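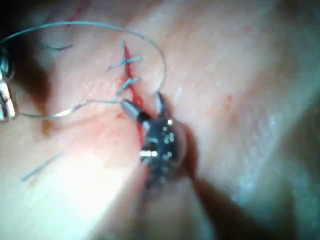

What does a training center need to budget for when it adds a robotic suturing station? Beyond the arms and console, the main recurring costs are instruments with limited use counts, practice tissue, thread and the annual service contract, and these should be planned over the full life of the equipment.

Kassab Surgical Training Center approves two-arm suturing station

7 Oct 2023 — The Kassab Surgical Training Center has approved the purchase of a two-arm robotic station for suturing practice, with delivery scheduled for November. The station will be supplied by Orken and installed in the center's second skills lab.

The purchase covers two instrument arms, a surgeon console, a wrist-level camera on each arm and a starter set of needle drivers. Table mounts and the tissue holder were quoted separately by Lomar and are included in the approved total. The center did not disclose the price.

Joelle Kanaan, who manages equipment planning at Kassab, said the request was built from use records at the center's existing station and not from the supplier's standard package.

"The standard package assumes one trainee per half day," Kanaan said. "We run more than that, and most of the time is spent on interrupted stitches. Every stitch means a tie and a cut, so the drivers take most of the load. The scissors we hardly replace."

Records for the last training year show 1,018 logged practice closures on the existing station. Each needle driver is rated by the supplier for 58 sessions, after which the controller locks it out. The new order raises the number of drivers held in stock and lowers the number of graspers, which the center says it bought in excess last time.

Thread is budgeted as a separate line for the first time. Instructors had been drawing it from general lab supplies, and the amount used in robotic sessions could not be separated from bench work. The plan allows for some 2,000 packs a year across both stations. Trainees on the robotic station use longer strands than those working by hand, and the part left over after the last knot is usually too short to use again.

Filtell will provide the software that stores arm position and video from the wrist cameras. The license is priced per arm and renews annually. Two options were considered: local storage in the lab, or hosted storage with a monthly charge based on volume. The center chose local storage for the first term. Closeup video of knot tying makes up most of the recorded material, and instructors asked that it be kept at full resolution so that knot position and tail length can be reviewed after a session.

Lighting was also added to the specification. Glare on moist tissue and on polished instrument surfaces can wash out part of a closeup view, and the order includes a dimmable ring fixture with a diffuser for each table. The existing station will get the same fixture if the first one performs well.

The planned service life is 7 years. Service is included for the first year and billed as a fixed contract after that — calibration visits are covered, but instruments damaged by collision between the arms are not. Kanaan said a reserve for such damage has been written into the operating budget.

Site work consists of one additional power circuit and a floor anchor plate. The second skills lab will close while the plate is set, and bench suturing courses will move to the first lab for that period. Staff training on the new console follows installation. Booking for trainee sessions will open once the acceptance test has been signed off by both the center and Orken.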